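Ordering printed lanyards: what goes wrong between the artwork and the box

Marisol Alvarado handles pre-production at Britine, a supplier of printed promotional goods. Most of her day goes into lanyards, and most of that into artwork that arrives in a form the press can't use.

"People send the logo off their website," she says. "It was saved for a screen. On a ribbon 2 centimeters wide it prints as a gray smudge." She asks for vector files and turns away anything else, even on rush jobs.

The second question is print method. Britine offers screen printing and dye sublimation. Screen printing lays ink on top of a colored ribbon and suits one or two flat colors. Sublimation starts with white polyester and puts the dye into the fiber, edge to edge, on both sides if the customer pays for it.

"If there is a gradient, it goes to sublimation," Alvarado says. "If it is white text on navy, I would screen it. The white stays cleaner."

Fabric choice gets less attention than she would like. Flat polyester takes fine detail. Tubular ribbon is cheaper and softer at the neck, but it stretches, and small lettering stretches with it.

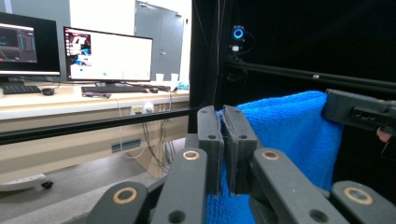
She keeps a minimum letter height for each ribbon type and sends it out with the quote. Customers who ignore it get a proof with the problem text circled.

Hernán Rivadeneyra, who buys event supplies for the trade show organizer Sulel, has had a few of those proofs. His last order was 690 lanyards for a show in November, split between exhibitors and staff.

"I wanted the web address on there," he says. "Marisol told me it would not read. We took it off and repeated the logo at a wider spacing." The repeat was set at 60 millimeters, measured from the left edge of one logo to the left edge of the next.

Rivadeneyra also changed the fittings. Sulel had been using a plain metal hook, and badges kept flipping over to show the blank side. He moved to a double clip, one at each corner of the badge holder, and added a safety breakaway at the back of the neck.

"The breakaway should be on every quote," Alvarado says. "Some buyers remove it to save money. I put it back on and ask them to confirm in writing - then it usually stays."

Her minimum run is 200 pieces for sublimation. Smaller orders are possible on stock colors with a screen print, although the setup charge is the same and the unit price goes up accordingly.

Both of them recommend paying for a physical sample when the brand color matters. Rivadeneyra approved a green on his monitor two shows ago and received something closer to teal. The reprint was at Sulel's expense, as the signed proof matched the goods.

Britine now prints the color reference next to the signature box on its proof sheet. Samples are sent by tracked mail, and the production slot is not booked until the form comes back signed.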